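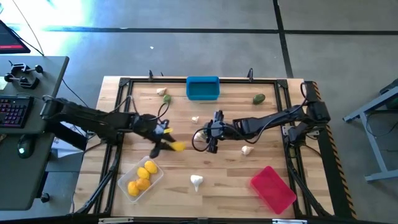 Figure 2. Sorting table with three bins; garlic bulbs still on the wood, yellow and orange fruit-like items in the clear container.

4.3 Do people sort by kind, or by what is easiest to see?

The claim we set out to test is a familiar one in writing on household order: that people put food away by kind, and that a bin for each kind makes the job quicker and the result more lasting. Kaneko and Marulanda say as much in their Purnalon report, and the advice has since been repeated in most of the guides we read. We are not convinced. Of the 3,866 placements coded for this study, a good many could be explained just as well by colour, and the report never tried to pull the two apart.

Garlic and yellow fruit make the problem plain. They differ in kind, but they also differ in colour, size and surface, so a tidy split between them tells us very little about what the sorter had in mind. In Figure 2 the fruit-like items share one container while the teal and pink-red bins are both empty. A reader who favours sorting by kind will see a fruit bin there. A reader who favours colour will see a yellow-to-orange bin, and nothing on the table can settle the matter.
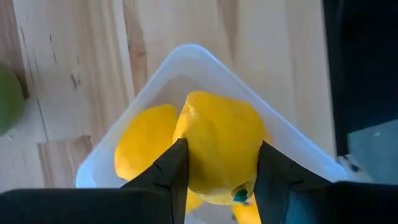
Naming is where the earlier coding scheme is weakest. Coders were asked to write down the kind of each item before its placement was scored, and Aydoğan and Işık disagreed on 17 items, nearly all of them yellow. The large one held over the white container is a fair case: its outline is broad at the top and narrower below, and it could pass for a mango or a plump lemon. The dark green spot at its lower right did not help either coder decide. If two trained adults looking closely cannot agree on the kind, it seems rash to say that kind is what guided the hand. We kept such items in the data under the label "yellow, unnamed" — a clumsy label, but one that claims no more than we know.

Lo Presti has objected that coders and sorters need not see the same thing, and we accept this. It does not rescue the original claim, which rests on the coders' names alone.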